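The Second Arm

Fotini Ververidis kept the budget in a green ledger, although Balonus had paid for perfectly good software, and on the morning of the purchasing meeting she carried it down the stairs against her chest the way other people carry a cat.

"Before you start," she said, "I have read the whole request. Twice, and once more on the bus."

Emiliano Peñalver had been ready to start. He had combed his hair for it. He sat back down beside the sorting cell, where the arm was waiting over its bin, and put his notes on his knee.

The request was for a second arm. Sillenby, the toy and household returns people, wanted their parcels sorted by the new year, and one arm working alone would be at it until everybody in the building had retired. Emiliano had written nine pages on the subject. Fotini, who had signed for the first arm and remembered every bolt of it, had put a small pencil tick beside most of the paragraphs and a large question mark beside the one about fingers.

"Tell me about the fingers," she said.

So he told her, and it took a good while, for he loved the fingers and was not a man to hurry past something he loved. The soft ones wore out. The stiff ones lasted, but they were hopeless with cloth. Clirnero sold a set that was supposed to be the best of both, and naturally Clirnero knew it, and had priced it so. He had asked for five sets. He could live with three.

"Could you live with three happily?" said Fotini. "Or would you live with three and come up to my office in August with that face?"

"With the face," he admitted.

She wrote something in the ledger. She had grown up over her father's hardware store, where a customer who asked for the cheap hinge always got a kind look and a second question, and she had never lost the habit - it was the best part of her job, really, though it didn't appear in any description of it.

"And the table?" she asked. "You have put down nothing for a table. Is the new arm going to float?"

Emiliano looked at his notes, and then at the wood and the clamps and the blue tape, all of which he had put together himself over one long and rather happy weekend, and which had cost so little that he had forgotten tables were things a person could buy.

"I thought I'd build it," he said.

"You'll build it," she agreed, "and I will pay for the wood, and for your hours, and for proper clamps. I want it on the page. If it isn't on the page then next year somebody will think it was free, and they'll want another."

It was such a sensible thing to say, and she said it so gently, that he was quiet for a bit. Then he asked whether she would like to stay and see a run. She had paid for the thing, after all, and had never watched it work.

She looked at the stairs. There were 106 invoices on her desk, and the Nigam people were due to telephone about the freight. She pulled out the other stool, laid the green ledger in her lap, and leaned forward to see what was in the bin.
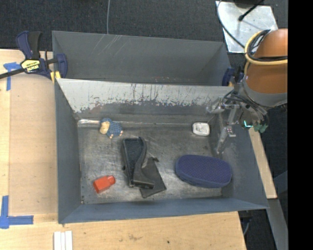

The sorting cell, with the little toy figure still waiting its turn near the back wall of the bin.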